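Home | News | Housewares | Archive | Contact

Print this item | E-mail this item

TABLEWARE NOTES: RIMS AND PRINTED TRAYS

Petro Semeniuk's March note covers the two checks made before tableware goes back on the shelf at the Rurnton kitchen.

Plates come first. Stand each plate on edge and turn it so that light crosses the well at a low angle. Glaze scratches interrupt the highlight and are easier to find this way than with the plate lying flat. Run a thumb around the rim for chips. A chipped plate is withdrawn and entered on sheet 27.

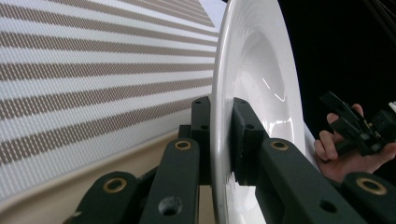 White ceramic plate held on edge, with highlights across the well.

Printed trays need more care than plain ones. Wash by hand with a soft cloth, and keep scouring pads off the lettering. Wooden-handled utensils should not be left to soak with the tray. Dry the wood along the grain and wipe around each rivet, where water collects. If a rivet turns under finger pressure, set the utensil aside for Marjatta Lehtinen.

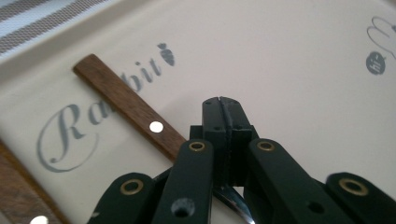 Cream tray with gray "Rabbit" lettering and carrot; riveted wooden handles in front.

Store trays upright with a cloth between each pair. Plates may be stacked once fully dry. Replacement shelf liners are in cupboard 2.

Questions: Felista Obura, extension 505

Contact us | Copyright Rurnton Kitchen Newsletter | Back to top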